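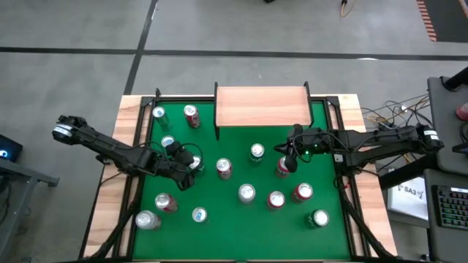

*The cans, red, green and silver all mixed up on the green mat*

Hi all,

What a great pile of replies on the can shelf thread! I'm answering this one on the list because two other people wrote to me privately asking nearly the same thing.

On February 11, 2018, a member from Hodside wrote:

> I have 900 soda cans in boxes in the spare room and I'd love to get some of them out where I can see them. Do you sort by color or by brand? And do you put them on one flat surface or build some kind of step? My first try at Prellden last June looked like a recycling bin.
>
> Also, does it matter if they're full?

Color first, every time! I know the brand people will jump on me for this, but when you walk up to a table you see red long before you read a name. I start by standing everything out in the open, no order at all, and just look at it for a while. Red ones catch your eye right away, silver ones kind of melt into each other, and a single green can will stick out wherever you put it. Then I start shifting them in small groups.

As for the step - yes, please build one. Mine is a plain board on thin black legs, nothing fancy, and it made more difference than any sorting I ever did. A raised back row means the front cans don't hide the ones behind, and you get a second level without buying shelving.
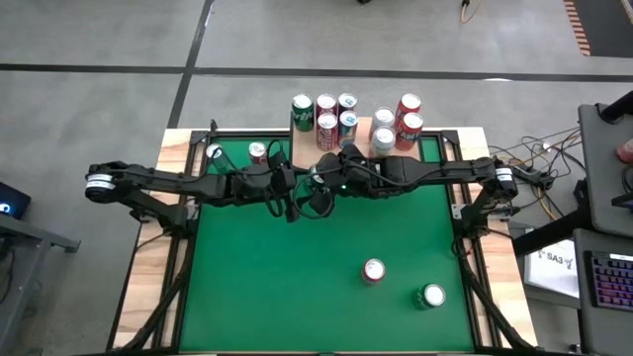 Loose rows work better for me than straight ones, and I'd leave more space than you think you need. I used to line the cans up like soldiers and it always looked stiff. With the shelf along the back you can stagger them, so a blue-and-white can goes in front of a red-and-white one and both still show. I put the green can with the white lettering on the left and two reds at the far right of the group, one with big white letters you can read as FAN, and I love how that end looks. The silver pair could probably go further apart, I keep changing my mind.

Full or empty is up to you. I keep mine empty past 7 years old, after one leaked in the closet and ruined a whole box from the Moncrieff swap (still sore about it). Whichever you choose, put a mat down. Cans slide on bare wood, and a green mat is kind to nearly every label color.

If you bring a table to Prerkia, come find me, I'd love to see what you do with even a small part of those 900!

Happy stacking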